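right, it's August, it's too warm to sleep and I have Opinions about bedding, so this is going to be a thread. mute me now if you need to

background: we moved into the new flat in Drostlow and for the first time in my adult life I have a proper bed. grown-up bed. padded headboard and everything. the old one was a mattress on slats that sounded like a ship going down

the headboard was £158 on its own, from the Kennedy range at Wastmont. I went back and forth on it for ages. grey, upholstered, those long stitched channels running up it. I love it more than some of my relatives

BUT. the channels collect fluff. every bit of lint in the postcode ends up in there. I do mine with the little brush bit on the hoover, top to bottom, and then go over it with a slightly damp cloth. sideways just pushes it all into the seams, don't do sideways

anyway. sheets. I have been through so many fitted sheets and the thing I should have been checking the whole time is the DEPTH. not the thread count, the depth! if the pocket's too shallow the corner pings off at 3am and you wake up on bare mattress with a sheet scarf

someone's going to ask about ironing. no. absolutely not. I have never ironed a fitted sheet and I don't plan to start. pull it tight at the foot end, smooth it out with your forearm, whatever creases are left are yours to keep

colour wise I've gone for a sort of pale beige, bit grey in some lights. white shows everything and I drink tea in bed, so you do the maths

ok the bit I really wanted to talk about, which is using the bed as a folding table. I used to fold everything standing up with my chin. towels, throws, the lot. chin. like an animal

now I chuck each thing on the mattress and spread it out flat first. makes such a difference with anything big! you can see where the corners are, you can see what's gone wonky, and you've got both hands free
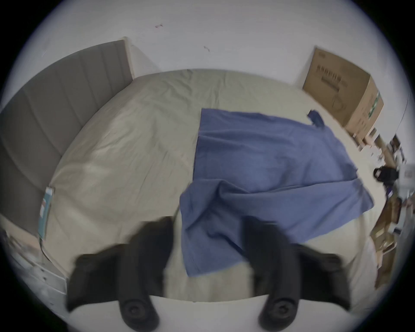 so my method, for what it's worth: get the top edge straight first and leave it alone. then sort out the bunched up end, bring that up to meet the top, smooth, then in half again the other way. if one corner's flipped over on itself deal with it before you fold or you'll have a lump in the middle forever

blue things live together on the bottom shelf of the cupboard, and yes I do sort by colour, it's the only bit of my life that is organised so let me have it

also a small plug for the laundrette in Kamley, next to the chip shop. 99p for ten minutes in the big dryer. I take the duvet over there when it's grim out and it comes back like a cloud

(please don't all go at once, there are only so many dryers and I know where you live)

still undecided on whether I need one of those throws that just lies across the end of the bed doing nothing. they look lovely. but then you have to take it off every night and put it somewhere, and I know that somewhere will be the floor

if anyone's got a deep fitted sheet they'd swear by, king size, not scratchy, please tell me what it is. I need a second one before the first one wears through

going to make the bed now - well, going to think about it with a cup of tea first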